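Die Senkung

Der Auftrag kam aus Sumau und umfasste 2 Seiten. Die erste enthielt die Lage des Gebäudes, die zweite die Messpunkte. Gefordert war der Nachweis, dass sich das Haus an der Uferstraße nicht mehr bewegte. Die Gutachterin las beide Seiten im Zug, strich das Wort »Nachweis« an und schrieb »Feststellung« an den Rand.

Das Haus stand auf aufgefülltem Boden über einem verlandeten Hafenbecken. Die Firma Welter hatte es errichtet und, nach den ersten Rissen, auch unterfangen. Die Unterlagen dazu waren vollständig bis auf die Pfahlliste. Auf Nachfrage teilte Welter mit, die Pfahlliste sei Bestandteil der Unterlagen.

Der Eigentümer öffnete um acht Uhr. Er wohnte allein in den unteren Räumen, das Obergeschoss war seit der Unterfangung gesperrt. Er fragte, wie lange es dauern werde. Sie sagte, das hänge vom Boden ab. Er nickte, als habe er dieselbe Auskunft schon einmal bekommen.

Sie begann im vorderen Zimmer. Der Schlauch der Wasserwaage reichte von der Fensterwand bis zum runden Tisch, von dort musste sie neu ansetzen. Sie notierte die Höhe der Tischkante, obwohl Möbel als Bezugspunkte nicht zulässig sind, und setzte die Zahl in Klammern. 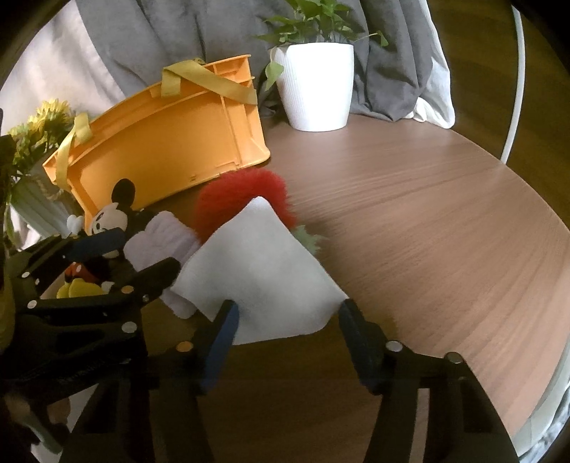
Erste Messreihe

Die Südwand lag 36 Millimeter tiefer als die Nordwand. Der Wert deckte sich mit dem Bericht des Büros Ghumman, das im Winter davor gemessen hatte. Die Bewegung war demnach zum Stillstand gekommen. Sie hätte an dieser Stelle aufhören können.

Sie wiederholte die Reihe nach dem Mittag. Die Abweichung betrug nun 38 Millimeter. Sie prüfte den Schlauch auf Luftblasen, fand keine und wiederholte die Reihe ein drittes Mal. 36.

»Es kommt und geht«, sagte der Eigentümer von der Tür aus.

Sie erklärte ihm, dass ein Gebäude dieser Masse nicht innerhalb weniger Stunden sinke und sich wieder hebe. Setzung sei ein einseitiger Vorgang. Er hörte zu, ohne zu widersprechen. Dann ging er in die Küche und kam mit einem Schulheft zurück, in dem er seit der Unterfangung den Abstand zwischen einer Bleistiftmarke und der Fußleiste eingetragen hatte, morgens und abends, in einer kleinen, aufrechten Schrift. Die Werte schwankten. Er hatte sie niemandem gezeigt, da niemand nach ihnen gefragt hatte.

Sie blätterte das Heft zweimal durch. Beim zweiten Mal legte sie die Gezeitentafel daneben.

Das Becken

Sumau liegt nicht am Meer. Der Fluss ist bis zum Wehr von Wenley tidebeeinflusst, danach nicht mehr, und die Uferstraße liegt oberhalb des Wehrs. So stand es in allen Karten, auch in der, die dem Auftrag beilag. Der Hafen war trockengelegt worden, als das Wehr gebaut wurde. Wasser, das steigen und fallen konnte, gab es unter diesem Haus nicht.

Die Eintragungen folgten der Tafel mit einem Verzug von zwei Stunden. Ausnahmen fand sie keine. Im Juli, als der Eigentümer im Krankenhaus gelegen hatte, fehlten die Werte, und am Tag seiner Rückkehr setzten sie genau dort wieder ein, wo die Tafel sie erwarten ließ.

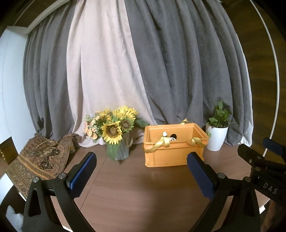 Sie bat um Erlaubnis, über Nacht zu bleiben. Der Eigentümer räumte einen Stuhl frei und stellte ihr eine Kanne Tee hin. Gegen elf legte er sich schlafen. Sie schaltete das Licht aus und las den Schlauch mit der Taschenlampe ab, alle fünfzig Minuten, damit die Ablesungen nicht auf volle Stunden fielen.

Um zwanzig vor drei stand die Südwand am höchsten. Sie hörte kein Wasser. Sie hörte ein Knarren, das an der Fensterwand begann und langsam durch den Raum zur Treppe wanderte, und danach ein kurzes, hartes Geräusch von unten, wie es ein Tau macht, wenn es straff wird. Sie trug die Uhrzeit ein. In die Spalte für Bemerkungen schrieb sie nichts.

Am Morgen verglich sie ihre Werte mit dem Heft. Die Differenz lag innerhalb der Messgenauigkeit. Der Eigentümer fragte, ob das Haus nun sinke.

»Nein«, sagte sie.

»Das habe ich Welter auch gesagt.«

Der Bericht ging in der folgenden Woche nach Sumau. Er stellte fest, dass eine fortschreitende Setzung nicht vorliege. Die Schwankungen wurden in einer Anlage aufgeführt, die Ursache als ungeklärt bezeichnet. Als Maßnahme empfahl die Gutachterin, die Anschlüsse für Gas und Wasser beweglich auszuführen und die Haustür bei Hochwasser geschlossen zu halten. Die Sachbearbeiterin rief an und fragte, von welchem Hochwasser die Rede sei. Die Gutachterin nannte ihr die Uhrzeiten bis zum Monatsende.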